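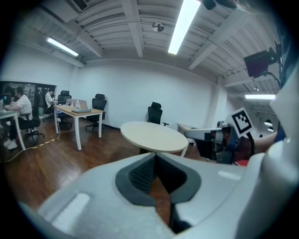

Long tube lights on a metal ceiling – is it worth paying to "soften" the room?

Our office has white walls and a white ceiling made of corrugated metal panels, with beams crossing it and long fluorescent lights. The adjoining workspace is behind a dark glass partition. It's bright enough, but people complain of glare on their screens and say every phone call bounces around the room.

A salesman from Terkham came by in August and said we need sound-absorbing panels between the beams plus new covers on the lights. He never clapped his hands, measured anything or sat at a desk. He did have a price ready, for 33 panels. I'm inclined to think he counted what was in his van. Has anyone done this and noticed a difference they could swear to?
Montserrat Tovar

Sternero

I'd be suspicious too, but of the number more than the idea. Bare metal and glass both throw sound back, so soft panels overhead can help. Whether you need that many is another matter, and a seller who hasn't listened to the room can't tell you.

Try the cheap version first. Borrow a thick rug and a couple of fabric screens, put them near whoever is on the phone most, and leave them for two weeks. Don't announce what they're for. If the complaints stay the same, I wouldn't trust the expensive version to do much better.

For the glare, sit at each desk in turn with the screen switched off. If you can see a tube reflected in the black glass, turn the desk until you can't. We moved seven desks that way and bought nothing. Check it again at 4 in the afternoon if you have windows, as the daylight will be coming from somewhere else by then. Also look at what the dark partition reflects – a screen can pick up a light from there that you'd never think to blame.

If you still want panels, ask for a trial over one part of the room, and get it in writing who pays to take them down. Before anything gets fixed up there, find out what the vents and any sensors need kept clear. Our first quote ignored all of that.

Nseir

Just get LEDs. Ours are fine.

Erneo

LEDs won't do a thing for the echo, and a bare LED tube in the same spot can glare as badly as the old one. I've paid for that mistake. The new covers did help us a little, or I'd like to think so after seeing the bill. The rug test is a good one, but make it a big rug. A doormat proves nothing.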